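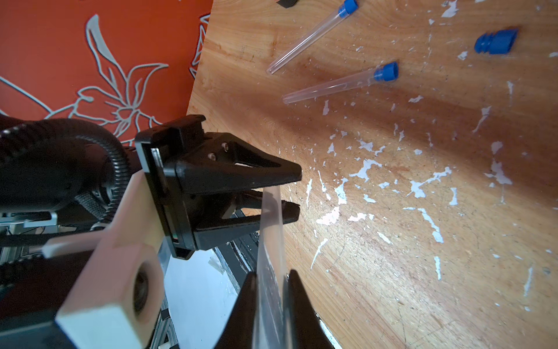 Clear sheet held at the top edge.

Notebook, adhesives and labels bench
06/07/2025

Sunday, quiet building, so I got through the label soak tests that have been sitting since the jars came in. Writing it up now while I still remember which tray was which.

Background for anyone picking this up: Bavitz wants a paper label that stays put on a glass jar through a fridge life and then comes off in warm water without scraping. Their present label does the first part well and the second part badly. The glue stays on the glass as a gray smear and people give up and throw the jar out. Vesna Dervishi has the customer side of this and the correspondence is in her folder, not here.

Three glues on the bench:
A, the one they use now.
B, starch paste, our own batch, cooked Friday.
C, the casein glue from Obradović, as supplied, thinned a little with water.

Paper is the same for all of them, the uncoated Flikmont stock, cut to the small label size. All jars washed, rinsed, wiped with alcohol and left to dry before labeling. Brushed on by hand, so the coat is not as even as a machine would put it down. I went over each one with the rubber roller. Cured overnight on the shelf by the window.

Cold test first. 14 hours in the fridge, then out on the bench to sweat. A was fine, no lift anywhere. C was fine too, a bit of wrinkling at the seam where the paper overlaps. B lifted at the corners on most of the jars once the condensation formed, and on one of them the whole left edge let go. I pressed it back and it didn't hold.

Then the soak. Tap water at 40 C in the dishpan, jars standing upright, no soap. Checked every few minutes with a fingernail at the lower corner.

B slid off in under 2 minutes. Glass clean after a rinse.
C started to move at 8 minutes and came away in one piece at around 14. Slight film on the glass, gone with a sponge.
A had not moved at 20 minutes. Paper had gone to mush on top and the glue layer was still there. I stopped the clock and scraped one with a plastic card to see how bad it was. Bad.

So C is the one to work on. The seam wrinkle bothers me more than the soak time. I think I put it on too wet. The thinned glue soaks into the paper before the roller gets to it, and the overlap gets two coats' worth of water. Next batch I'll leave it as thick as it comes and warm it instead, and brush only the jar side at the seam.

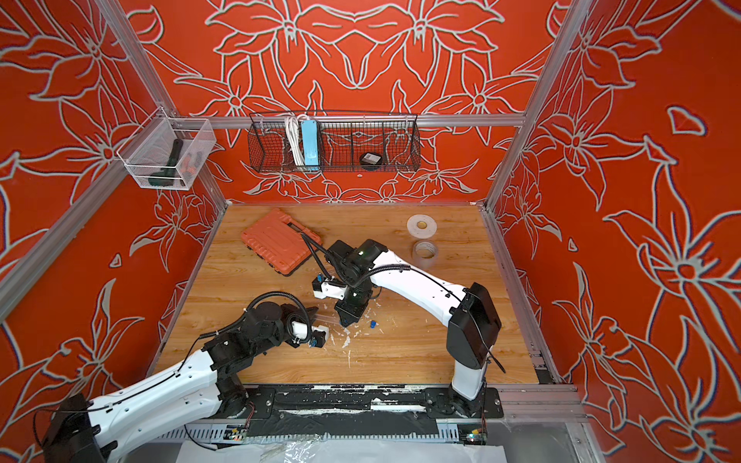
Floral walls, wire basket on the crossbar.

Other things from today:

The starch paste had a skin on it when I opened the tub. I took the skin off and stirred, but some lumps got through and you can feel them under the labels on two of the jars. That could account for part of the corner lifting. I don't think it accounts for all of it. If we repeat B, strain it through the fine cloth first and use it the same day.

Thermometer in the dishpan reads a degree high against the glass one. I used the glass one for the figures above. Someone should put tape on the other so it doesn't get used for anything that matters.

Ink: the black held up in all three. The red on the Cluruta sample labels ran a little in the fridge and a lot in the soak. Not our problem strictly, they print those themselves, but if the red runs onto the lid of a white yogurt jar they'll hear about it. Passed this on to Vesna.

Smell: C has a faint sour milk smell in the bottle. Could not smell it on the dry labels, cold or warm. Opened jar left in the fridge overnight with the lid labels facing in, will sniff tomorrow.

Mold is the open question with both B and C. A week in a damp fridge is one thing, a month in a basement storeroom is something else. I've put two labeled jars of each in the plastic tub with a wet towel and closed it. Leave the tub shut, please. I'll look at it in the middle of July.

To do:
Order more of the Flikmont paper, down to the last pack.
Ask Obradović what preservative is in the casein and how long an opened bottle keeps.
Repeat C unthinned and warmed, same jars after washing.
Try C with the water at 30 C, as most people won't run it as hot as I did.
Find the lid of the small dishpan.

Jars from the A set are still in the sink with the glue on. I'll do them in the morning with the citrus cleaner.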